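Urklow Hand Kit

The Urklow Hand Kit is a pair of hand-held grippers sold with recording software and used to collect examples of manual tasks for training robot arms. It is made by Urklow and distributed by Sultavach, which also handles repairs and rentals. The kit went on sale on 2 December 2020 and replaced an earlier single-gripper model known as the Bikum.

Design

Each kit contains a left and a right gripper, two cables, a charging unit and a carrying case. The operator holds one gripper in each hand and opens or closes its two fingers by squeezing a lever. A white cube mounted on each gripper carries square black-and-white markers on several faces – the software reads these from a head-worn camera to work out where the gripper is and which way it is turned. One gripper weighs 858 grams without its cable.

Use

Recording is done by a seated or standing operator at an ordinary table. Typical tasks include picking up fruit, moving dishes and sorting small household goods. Either gripper may be used alone while the other is held clear of the work. The manual recommends keeping at least one marker face of each cube toward the camera and leaving enough slack in the cables for the arms to reach across the table.
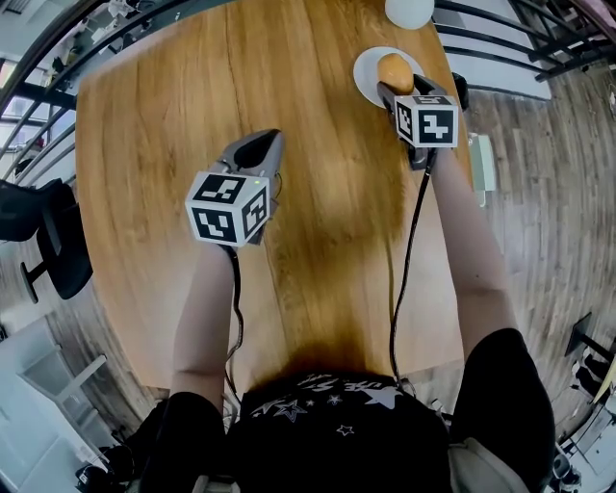
Software and service

Recordings are processed with Pramanik, a desktop program included in the purchase price. It matches the video to the finger positions and lets the user trim or discard a take. The basic license covers 2,000 recordings; larger projects require an extended license from Sultavach. Rental customers receive the same software, with support limited to the rental period.

Reception

Early reviews praised the short setup time and the wide opening of the fingers, which suits round objects. Criticism centered on the cables and on the size of the cubes. In a trade comparison of kits of this type, the Urklow model scored 82 out of 100, losing most of its points for comfort during long sessions. A wireless version has been announced, but no release date has been given.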